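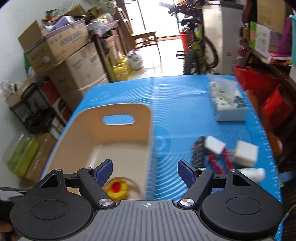

Visita al taller de Undine, puertas abiertas de abril

Undine abrió su taller por la tarde y fuimos seis personas en nuestro grupo. La empresa trabaja en manipulación de objetos domésticos: recoger, ordenar, guardar. La visita la organizó Pruvbridge, que ya nos había llevado a ver una línea de paletizado en la planta de Hindach, y nos recibió Xóchitl Barajas, responsable de la parte de pruebas.

El sitio está en la calle Valdovinos, al fondo de un pasaje, y cuesta dar con el timbre. No es una nave industrial. Es una vivienda en planta baja que usan como taller y también como almacén, y se pasa de una habitación a otra sin mucha separación entre lo que es trabajo y lo que es casa.

La primera media hora fue una charla. Barajas explicó que la mayor parte de su tiempo se va en enseñar tareas a mano, con una pinza que sostiene una persona y que lleva los mismos dedos que después montan en el brazo. Los dedos tienen una funda de goma azul. Antes probaron con otra más dura y los objetos lisos se les escapaban. La funda se gasta y la cambian cada cierto tiempo; nos pasaron una usada y se notaba el borde redondeado.

Después vino la demostración. La mesa estaba cubierta con una base de corte azul, de las que llevan regla impresa, y encima había cosas corrientes: un mando a distancia, cargadores con el cable rojo enredado, un organizador transparente con piezas pequeñas, un recipiente de plástico con un pato amarillo de goma. La tarea que más nos enseñaron fue la del pato, dentro y fuera del recipiente. Parece poca cosa, pero las paredes obligan a entrar con la pinza bastante vertical, y si se abre demasiado choca con el borde.

Nos dejaron probar por turnos. A mí me salió a la tercera. En las 2 primeras cerré antes de tiempo y empujé el pato hacia la pared del fondo. Jaqueline Chávez, que venía de un centro de formación profesional y tiene más costumbre, lo sacó a la primera y luego lo intentó con un cargador. El cable es lo difícil: se coge el cargador sin problema, pero arrastra todo lo que tiene enganchado. Barajas dijo que con los cables todavía no están contentos y que de momento los graban sueltos y enredados, por separado.

En el turno de preguntas salió lo de siempre, cuánto se tarda en enseñar una tarea nueva. La respuesta fue que depende del objeto, y que una tarea sencilla les ocupa 3 jornadas con dos personas turnándose. Cansa la muñeca, eso lo comprobamos todos. También preguntaron por el precio de la pinza, y ahí no quisieron dar cifra porque la versión que venderán no está cerrada.

Lo que eché en falta fue ver el brazo funcionando. Estaba desmontado para una revisión y solo nos pusieron un vídeo en un portátil - corto y sin sonido. Para quien vaya con alumnos es un dato a tener en cuenta: conviene preguntar antes si ese día estará montado.

Datos prácticos. La visita dura 2 horas y es gratuita, con inscripción previa a través de Pruvbridge. Los grupos son de 4 a 6 personas; más no caben alrededor de la mesa. No hay aparcamiento en el pasaje. Se pueden hacer fotos de la mesa y de la pinza, no de las pantallas.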